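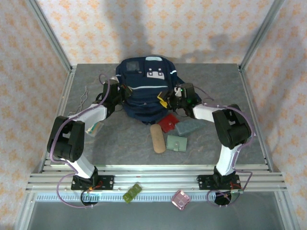 Bathroom exhaust fans: sizing, ducting and controls

Most of the calls our office in Ponavcombe took in March concerned damp bathrooms, and in most of those homes a fan was already installed. The usual faults were an undersized unit, a long run of flexible duct, or a switch that goes off with the light. All three can be checked by the homeowner before buying a new fan.

Start with the rating. Fans are sold by airflow in cubic feet per minute (CFM). For a bathroom under 100 square feet with a standard eight-foot ceiling, the usual rule is one CFM per square foot of floor, with a minimum of 50. A room that measures six feet by eight feet has 48 square feet of floor and therefore takes the minimum. A room of 60 square feet takes a 60 CFM fan on paper, but the next size up is a better choice if the duct run has more than one elbow. Larger rooms are figured by fixture: 50 CFM each for the toilet, the shower and the tub, and 100 for a jetted tub.

The number on the box is measured at low back pressure. Installed airflow is lower. Ribbed flexible duct has more friction than smooth metal duct, and slack or sagging sections make it worse. Keep the run short, pull flex duct tight, and use rigid metal duct wherever there is room. Do not reduce the diameter. A fan with a six-inch collar needs six-inch duct all the way to the outside cap.

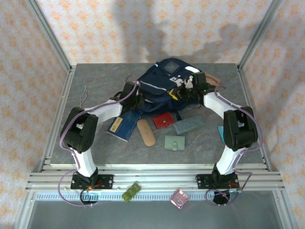

The duct must end outdoors, through a roof cap or a wall cap with a working damper. Ending it in the attic or pointing it at a soffit vent puts the moisture into the roof framing. In an unheated attic the duct should be insulated along its full length and sloped slightly toward the outside, so that condensation does not drain back into the housing. Seal metal joints with foil tape. Cloth duct tape dries out and lets go.

One Grirkville homeowner sent us the figures for a replacement on a second-floor bath. The total was 1,038 dollars — fan, rigid duct, roof cap, timer and labor. The new roof cap and the electrician's visit were the largest parts of the bill. Where the existing cap and wiring are sound, the job costs a good deal less.

Noise is rated in sones. A fan at 1.0 sone or lower is quiet enough that people leave it running. Older builder-grade units are often rated at 3 or higher, and they get switched off early.
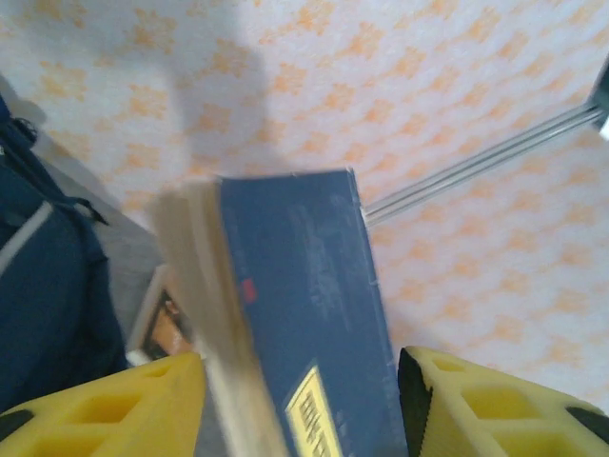
A timer switch is a low-cost improvement. Set it to run 25 minutes after a shower, longer in winter if the mirror is still fogged. Some timers need a neutral wire in the switch box, so look before ordering. A humidity sensor also works, although it may need adjusting in muggy weather to keep it from running all day.

The fan can only remove as much air as the room lets in. Leave a gap of at least half an inch under the door, measured above the finished floor. Check this again after new tile or carpet goes in.

Clean the grille and blades twice a year with the breaker off. To test for draw, hold a single sheet of toilet paper against the grille with the door closed. If the sheet drops, check the outside damper first, then the duct.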